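Plarkstead, October – Skosico, a maker of kitchen and bathroom fittings, has listed its first bond on the regional debt market. The three-year bond raised 30 million euros and was bought by 28 investors, most of them pension funds and small banks.

The company had planned to raise less. Orders on the first morning came to 50 million euros, so the board decided to increase the issue before the books were closed at noon.

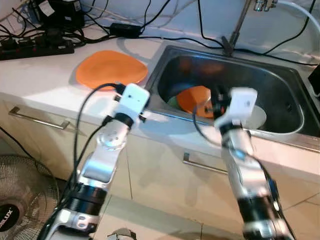 Orange plate on the worktop, with a steel sink to the right.

The bond pays interest twice a year and can be traded in small lots. Charpentier acted as arranger, and Vutow keeps the register of holders.
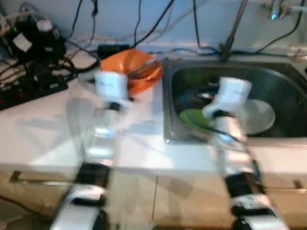 White worktop and sink.

Skosico will use the larger part of the money to repay two bank loans which fall due next spring. The rest goes to the enlargement of its warehouse in Plarkstead, where 114 people are employed.

"We have always borrowed from banks, and we remain thankful to them," said Maxence Sabatier, finance director of Skosico. "But a company of our size should have more than one door to knock on."
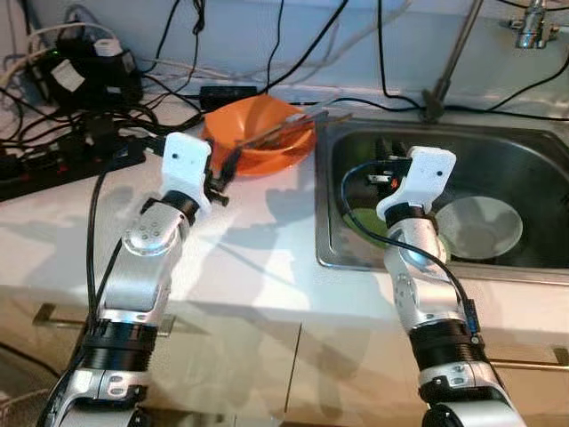 At the sink, with an orange bowl on the counter.

The terms allow Skosico to repay the bond early after the second year – at a small premium to the holders. No security was given, and the company promised to keep its total debt under a fixed limit during the whole period.
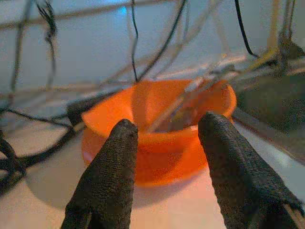 Charpentier said in a separate note that the demand was stronger than expected for a first-time issuer, and that it would welcome a second issue if the results of the company stay steady.

The half-year accounts of Skosico will be sent to all holders of the bond.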